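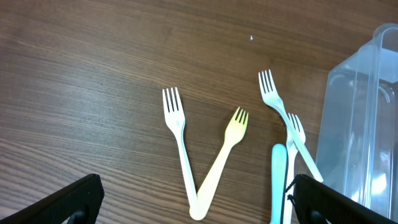 Forks on the wood table, with the gripper fingers at the bottom corners.

Skandgate Finger Kit, reviewed
2023-03-24

We run one small arm at Plernport, sorting plastic cutlery on a wood-topped table. The stock fingers on it had worn smooth at the tips, and a replacement pair from the maker was quoted at 1431. The Skandgate kit costs 899 and includes two black fingers with a textured finish, four screws, a hex key, a shim set and a folded setup sheet.

Fitting took most of a morning. The old screws had been put in with too much threadlocker and one had to be warmed before it would turn. The new fingers went on without trouble. The setup sheet says to close them on the thinnest shim, tighten the left one, then the right. I did it in that order and the tips met evenly on the second try.

After that comes the zero. You close the fingers, save the position, open them fully and save again. Our controller is a Lirano, and the sheet only covers the Nistor menus, so I had to find the matching settings myself. The Lirano calls the closed position "home offset" and hides it under maintenance. Skandgate should print both.

Table height needs redoing too, as these fingers are a little longer than the old set. I lowered the arm in small steps over bare wood until a sheet of paper just dragged, then backed off by the thickness of one shim.
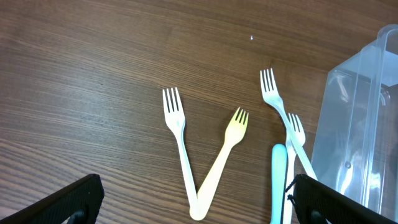

Does the wrist camera have to be recalibrated after the fingers are changed?
Only if its bracket was loosened. The fingers bolt on below it, so the camera can stay where it is, but the tool length has to be entered again.

Crossed forks are the hard part of this job. A handle lying under another one needs a low approach and a slow close, and I set the closing speed well below the default for that. On the first long run the arm made 1854 picks and dropped 121, most of them thin handles lying flat. The worn fingers did worse.

Upkeep is light. I wipe the tips with alcohol at the end of a shift and check the screws weekly. The texture does collect dust, and a soft toothbrush gets it out. I plan to look at the tips again in September and replace them if the edges have rounded.

Good fingers, fair price, poor setup sheet. Four out of five.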